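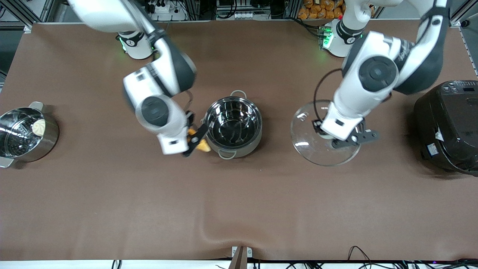 Emlyn Lougher writes that after two weeks away he came home to a sour smell in the kitchen and a refrigerator full of grey mould, and asks what ought to have been done before he left. The same enquiry reaches the Grurnbridge Household Advice Service every March, when many residents are preparing for a spring holiday, and the guidance below has been revised accordingly.

Preparing the kitchen before a holiday

The refrigerator

Begin to run down fresh food 8 days before departure. Milk, soft cheese, cooked meat and cut fruit should be eaten, frozen or given away. Hard cheese, butter, mustard and unopened jars may remain.

For an absence of up to a month, leave the appliance running and keep the door closed. For a longer absence, empty it, switch it off at the wall and wipe the interior with a solution of bicarbonate of soda in warm water. Dry it thoroughly and wedge the door open with a folded tea towel. A refrigerator that is switched off with its door shut will grow mould, and this is almost certainly what happened in Mr Lougher's case.

The freezer

Place a small tub of water in the freezer until it is solid, then lay a coin on top of the ice. If the coin has sunk on your return, the power has failed for some time and the contents should be thrown away.

Dry goods

Flour, rice, oats and dried fruit should be moved from paper packets to jars with close-fitting lids. Bread should not be left in the bin, even when sealed. Potatoes and onions sprout quickly in a warm room - use them up or pass them to a neighbour.

Drains and waste

On the last evening, pour a kettle of hot water down the sink, followed by a little washing-up liquid. Clean the plughole strainer and leave it out to dry. In the final 45 minutes before leaving, take out all rubbish, rinse the bin and leave the lid off. Dishwashers should be emptied, the filter rinsed and the door left slightly open.

Cloths and sponges

Wash dishcloths and hang them up. Old sponges are best thrown away.

Electricity, gas and water

Unplug the kettle, toaster and microwave. Check that each hob control is fully off. Where the stopcock can be reached easily, close it and run the cold tap until it stops. Households with a combination boiler should read the maker's instructions first, particularly if frost is expected.

On your return

Open the windows and run each tap for 2 minutes before drawing water for drinking. Look at the coin in the freezer before unpacking any food. Any jar whose lid has lifted should be discarded unopened.

A printed copy of this guidance may be requested from Cecilia Addo at the Grurnbridge office. Residents who will be away for more than a month should also ask for the separate sheet on heating and frost - it is kept at the front desk.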